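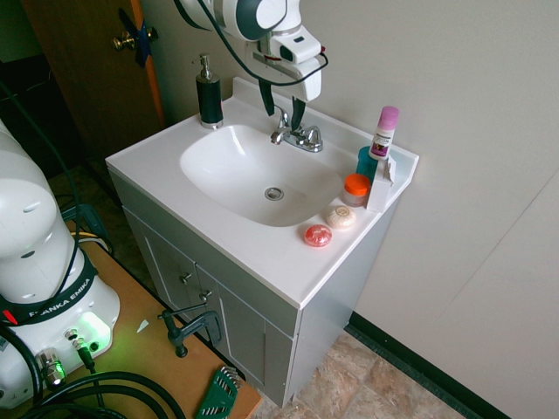 Nerys Jenkins says the first thing her staff wanted to know was whether they would still have their hours in September. She told them yes, and she put it in writing, and then she told them she couldn't promise much past that.

Jenkins runs housekeeping at the Cavalcanti, a long-stay hotel with 128 units and one bathroom in every unit. Since the winter the hotel has been working with Drondus, a small company that is trying to get a robot arm to handle the bathroom counter: moving the guest's things, wiping the top and the sink, and putting the things back.

"The counter is the slow part," Jenkins said. "People think it's the tub. A tub is empty. On a counter you've got a deodorant, soap, little jars, somebody's medication. You can't clean under it without touching it, and the guest remembers where it was."

The work is being done on a practice vanity, with a sink and a two-handle faucet. Two of her housekeepers, on regular pay, spend part of the week there with the engineers. They set out toiletries the way guests leave them and say what they would do first.

I asked what that was like for them.

"Strange to begin with. One of my ladies has done this for 12 years and never had to say it out loud. The engineer asked her how she picks up a bar of soap. She said, with my hand. Then they spent the whole morning on it."

Soap is still a problem, according to Jenkins. A bottle stands up and has sides to hold. A bar lies flat, and when it's been used it slides. The current plan is for the arm to leave soap alone and wipe up to it, and for a person to do the rest. She isn't happy with that. "If I have to send someone in for the soap, I've sent someone in."

The staff have had some say in it. They asked for the arm to wipe behind the faucet before the front of the bowl, so dirty water doesn't run onto a clean surface. They also asked that it never open a cabinet door. Drondus agreed to both.

What has changed on the floors so far is mostly the schedule. Jenkins keeps five people on the early shift, same as before, but she now has to fill in behind whoever is at the practice vanity. The housekeepers get a higher rate for those hours. That caused some bad feeling, and she switched to a rotation so anyone who wants a turn can have one.

"I should have done that from the start," she said. "I picked the two fastest, and everybody else figured they were the ones being replaced."

Did they have a reason to think so? She took a while to answer. She had come to the Cavalcanti from the Plevska, which brought in floor scrubbers and cut the night crew a few months later. Nobody on the crew had been asked about the machines.

"The owners here say it's about wrists and backs, and I do believe that's part of it. Leaning over a sink all day is hard on you. I've got people in their fifties with braces on. But I've also seen the budget sheet. Labor is the biggest line on it."

Her own request was that any time saved go into the rooms first. At the moment a housekeeper often skips the window tracks and the top of the door frames. The owners have accepted that for the trial and haven't said what happens afterward.

There is no date for an arm going into an occupied unit. Someone would have to wheel it in, set it up and stand by, and Jenkins thinks that person should be a housekeeper with a new title and more money. Drondus has talked about using a technician from Clanero, the contractor that services the hotel's laundry equipment.

"A technician can tell you the arm is working fine," she said. "He can't tell you the sink is clean. My people can look at a sink and tell you."

She has another meeting with the owners next month and plans to bring two of the housekeepers along.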